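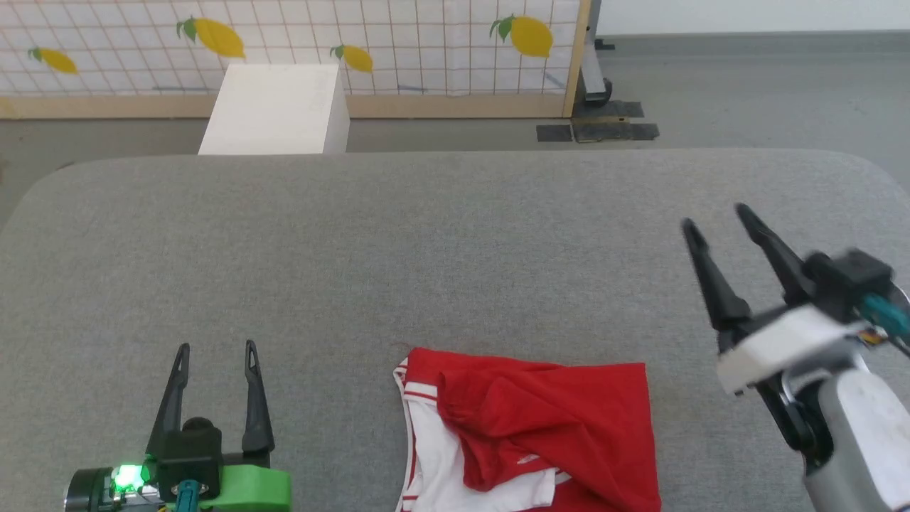
**Wanted: hosts and travellers for a slow trip across Australia**

We have read plenty of travel projects that promise to restore your faith in strangers. Most of them are one person with a blog, a free bed and a habit of thanking sponsors. We have doubts about the whole genre, and would like people to help us test it.

Findano is a small travel journal. From April we will send seven travellers out, one at a time, to stay with people who have offered a couch, a spare room or a patch of lawn. Each traveller writes a report every day and each host gets the right to answer it in print, on the same page and at the same length. We think that second part is where most of these projects fall over. The guest goes home with a lovely story, and the host's version never gets written down.

## What we want from travellers

- You can write 1,000 words a day when you're tired, and spell the name of the town you're in.
- You're happy to get about by bus, train, lift or on foot. We pay fares. We don't pay for flights.
- You will eat what's put in front of you, allergies aside, and say so if it was bad.
- You can do 17 nights in a row without a hotel.

Previous travel writing is fine but won't get you far with us. If your sample calls a place a hidden gem, please send another sample.
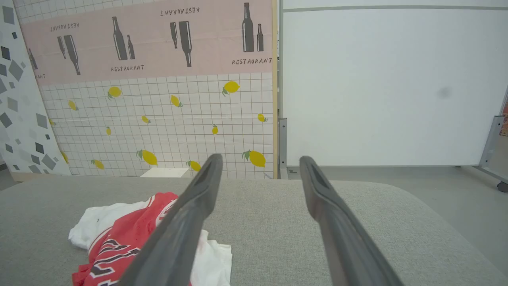

We'd also like to hear from people who don't much like travelling. They tend to notice what the timetable says and what the tea tastes like. Keen travellers are welcome too, but tell us about a trip you regretted.

The fee is $283 a week plus fares. That isn't a wage, and we won't call it an opportunity. If you can't afford to take the time off on that money, we understand, and would sooner you worked it out now than halfway across the Nullarbor.

## What we want from hosts

- A place to sleep for one night, with a door or a zip that closes.
- One meal, or directions to one.
- An hour or so of talk – about your town, your job, your neighbours, whatever you like.
- A written reply to the report, even if it's two lines long.

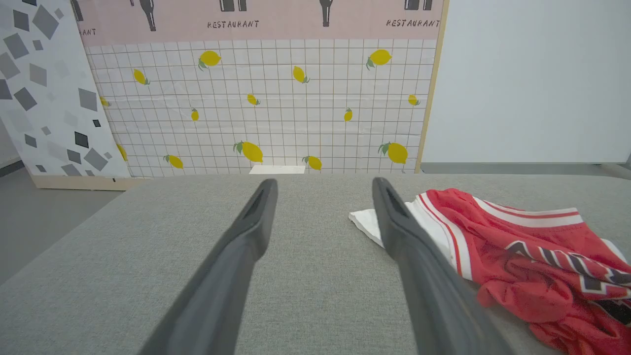

## What could go wrong

Plenty. The Urkum trip, our first attempt, ended early when two hosts in a row dropped out and the traveller ran short of favours to ask. The Darkance trip finished on time, but the reports were so polite they could have been about anyone. We printed them anyway and got the letters we deserved.

## How to apply

Write to the Findano desk, care of Ó Flaithearta Books, and mark it "traveller" or "host". Travellers should include one page about yesterday, whatever happened in it. Hosts need only give the nearest town and say who else lives in the house, pets included.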